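List: bench-arms
Subject: Re: Inska two-arm tabletop kit, worth it for soft stuff?

On a morning in April a list member from Jang wrote:

> We have a small budget left and I keep coming back to the Inska kit.
> The demos all show blocks. I want to know if it can deal with
> fabric, paper and dishes, and if the wrist cameras are any use
> once the fingers close. Also, how bad is the setup?

Oh, good, I get to talk about this one! We have had an Inska kit on the bench at Dokville for 13 weeks and I am very happy with it, with a few grumbles that I'll get to.

Soft stuff first. The grippers are plain two-finger ones with tapered tips, and the taper matters more than I thought it would. You come in low on a thin sheet, close slowly, and let it bunch up a bit between the tips. Close fast and you just push the sheet away from you (I did this for most of the first afternoon). 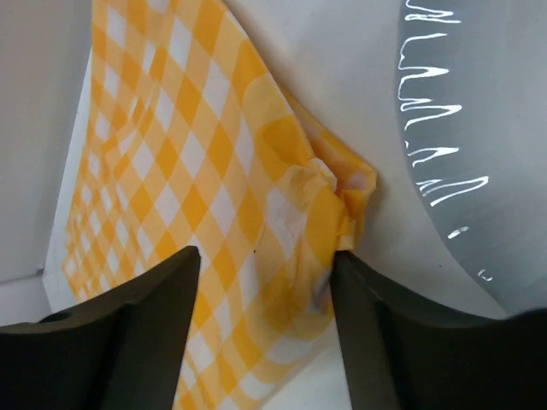 Wrist view, yellow and white checks between the fingertips.

So yes, the wrist cameras are useful up close. The fingers do take up a big piece of the view, but you can see both tips and what is between them, and for creases that's the part I care about. What you lose is any idea of where the rest of the table is, so don't skip the fixed camera. We run ours the whole time.

Setup took us 2 days, most of it cabling. Both arms come up through cutouts in the front panel, which keeps the bases out of the work area, and I love that. The purple cables need slack at the wrist and I would leave more than the manual says. My one real complaint is that the wiring at the base isn't covered. For what they charge I'd like a lid!
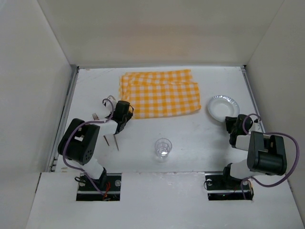

Fixed camera, table set with cloth, cup, plate and fork.

We paid 3467 for the pair, plus 200 for shipping from the Lekcombe warehouse. Spare fingers were extra. Get them with the first order or you pay shipping twice, as we did.

Dishes were the part I expected to hate. A shallow plate lying flat is hard for these fingers, and I still have trouble getting a tip under the rim. Up on its edge is another story. You can put one finger on each side and the wide-rimmed ones are a pleasure to work with. Go easy on the closing force with anything glazed, and remember that shiny spots move around in the wrist view as the plate tilts, so fix your lights before you record anything you mean to keep.

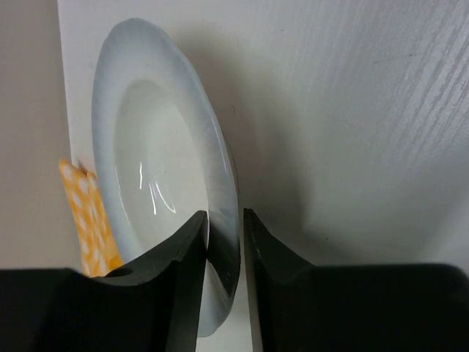
Posted by the Inska kit maintainer, Dokville bench group

If you go for it, ask for the longer cable set, and write to me off list for our gripper settings. I have one file for paper and cloth and another for dishes, and they're a decent place to start. I haven't tried anything heavier than a plate, so if somebody at Jang has, please post it here, I'd love to know how the wrist holds up.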